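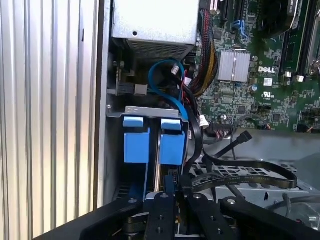
Where Does the Electricity in Your House Come From?

When you flip a light switch, the light comes on right away. The electricity that does this job may have started its trip many miles from your home. This page follows it from the power station to the plug.

What is electricity?

Everything around you is made of tiny bits called atoms. Atoms are far too small to see. Inside them are even smaller bits called electrons. In some materials, such as copper, some of the electrons can move from one atom to the next. When a lot of electrons are pushed along in this way, we call it an electric current.

Materials that let a current pass easily are called conductors. Most metals are conductors. Materials that block a current are called insulators. Rubber, glass and most plastics are insulators. Look at the cord of a lamp. The metal wires are on the inside and the plastic is on the outside, so the current stays where it belongs.

Making electricity

Most power stations work by turning a machine called a generator. Inside a generator there are magnets and coils of wire. When one spins past the other, a current flows in the wire.

Something has to do the spinning. Many power stations burn gas or coal to boil water. The steam rushes through a set of blades called a turbine, and the turbine turns the generator. Nuclear power stations also use steam, but the heat comes from splitting atoms of a metal called uranium. At a dam, falling water pushes the turbine. On a wind farm, the wind does it.

Solar panels are different. They have no turbine at all. Sunlight hits a thin layer of material in the panel and gets the electrons moving.

The long trip

Picture a town called Plendholm. Its power station is at Haltumitz, 200 miles away. The electricity has to cross all that distance on wires, and wires waste a little of it as heat.

To waste less, the power company raises the voltage before the trip. Voltage is a measure of how hard the electrons are pushed. A device called a transformer does the raising. The wires on tall steel towers carry electricity at a very high voltage, which is one reason they are hung so far above the ground.

Near Plendholm, other transformers bring the voltage back down. This happens in steps. The first step is at a substation, a fenced yard full of metal equipment. You may have seen one from the car. The last step is often done by a gray can on a pole, or a green metal box on the ground.

Inside your house

The current comes into your house through a meter. The meter measures how much electricity your family uses, and the power company uses that number to work out the bill.

After the meter comes a metal box with rows of switches, called breakers. Each breaker looks after one part of the house. If too much current flows through a breaker, it shuts itself off before the wires get too hot.

From the box, wires run inside the walls to the lights and outlets.

Why do many things need a power supply?

The current in your walls changes direction many times every second. It is called alternating current, or AC. Heaters and toasters can use it just as it is. Computers, phones and game consoles need a gentler current that flows one way only, called direct current, or DC. A power supply changes AC to DC and lowers the voltage too. A phone charger is a small one. A desktop computer has a bigger one inside its case.

How much do things use?

We measure how fast something uses electricity in watts. A desktop computer might use 200 watts when it is working hard. A big space heater might use 2,000 watts. Things that make heat nearly always use the most.

Staying safe

Never put anything into an outlet except a plug.
Keep water away from plugs, cords and switches.
Pull on the plug, not the cord.
Stay out of substations, and do not fly kites near power lines.
Tell an adult if a cord is cracked or a plug feels hot.

Words to know

Conductor: a material that lets a current pass easily.
Insulator: a material that blocks a current.
Transformer: a device that raises or lowers voltage.
Turbine: a set of blades turned by steam, water or wind.

Page last updated 28/04/2019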